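Open-frame jaws vs solid pads for soft stuff (bags, cloth)? Hand-held pair, wide lens

Asked in: Grippers and end effectors
2 answers

Trying to decide between two jaw sets for our hand-held grippers and going in circles. Hoping someone here has run both.

Setup: a pair of hand-helds, one per hand, wide lens on each. Controllers are Lullell, no complaints there. Jaws on now are the Nudar open-frame ones, layered plates with the trapezoid cutouts. The other option is the Becerra solid pad set with the rubber face. Same mount, so swapping is easy, its just the cost of a second pair.

Task is soft goods. Bags mostly, then pillowcases, then whatever we get to by October. Rigid things are fine on either set, I borrowed the Becerras for an afternoon and couldn't tell much difference on boxes and mugs. Cloth is where I'm stuck. I go in at the base of the bag with one gripper and keep the other one ready at the side.
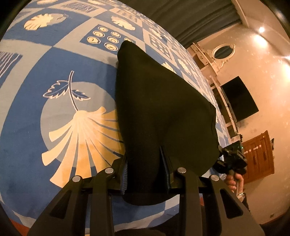 2 min read

The black fabric bag is the worst of the lot. Grab it low and the bottom bunches up between the jaws, you get a fold down the middle and the striped trim turns in on both sides of it. Once it's like that I can't tell from the view how much cloth I've really got. Black jaws on black cloth doesn't help. Doing it on the bed with a busy patchwork spread because that's the kind of background we need, so "use a plain table" isn't an answer for me sorry.

Questions:
Do the cutouts catch on thin fabric over time? No snags yet but I've only done 24 grabs on this bag.
Is the solid pad worth it if you mostly do cloth?
Anyone put colored tape on the jaw tips so they show up against dark stuff? Did it mess with anything downstream?

Thanks in advance, will post what I end up with.

— Zeyu Deng

Answer 1 (accepted)

Used both at Clenbridge, different bags but same idea. Short version: keep the open ones, change how you grab.

Solid pads grip harder, sure. But they hide the cloth. With the cutouts you at least get a peek at what's in there, and on a wide lens you need every bit of it. We went to the solid set for a couple weeks and ended up redoing a lot because people thought they had both layers and had one.

Snagging — yes on knits, no on plain woven. Check the cut edges with a fingernail, and if they feel sharp run some fine sandpaper over them. Also go over the screws on the linkages while you're at it, ours worked loose and a loose head will catch thread way before the plate does.

For the bunching, don't close all the way in one go. Close till it touches, lift a tiny bit, then close the rest. Bottom seam stays flatter. And bring the second gripper in earlier! If it's just waiting off to the side the fold has already happened. Pinch one corner with each hand and then bring them together if you need the middle.

Tape: we did light gray, on the outer face only. Not on the gripping side, it peels and leaves goo. Put it on from the start or not at all, half your recordings with tape and half without is a pain to sort out later.

— Chunhua Jiang

Comment from Zeyu Deng: ok the touch-lift-close thing helps a lot, tried it tonight. Still lose the trim sometimes. Getting gray tape.

Comment from Chunhua Jiang: go in a bit off center, not right on the crease.

Answer 2

Never used the Nudar ones but I have the Becerra pads and they're good. Very grippy. Mine pick up lint like crazy tho so you have to wipe them, damp cloth works. Only done towels with them so cant say about bags. Have you tried just a lighter colored bag?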